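About Drirnstead

Drirnstead is a small evening school for adults who want to learn to draw. We opened above the old Zeman shoe store with 20 students, 2 working sinks and a heater that had opinions. The shoe store has since closed. The heater is still with us.

Most people arrive saying they can't draw a straight line. Neither can our teachers, and they own rulers.

Beginners start in the Sumari Room with plain shapes and a soft pencil, and stay there until shading stops feeling like a personal insult. That usually takes around 80 sheets of paper. We sell paper. 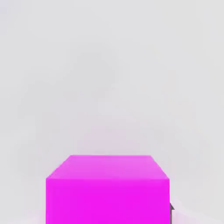

After that you can move on to portraits, landscapes or the Gurulberg summer trip, which runs in June and involves more hills than the brochure lets on. Classes begin at 7 p.m. Parking is behind the bakery, and the bakery would like you to buy something.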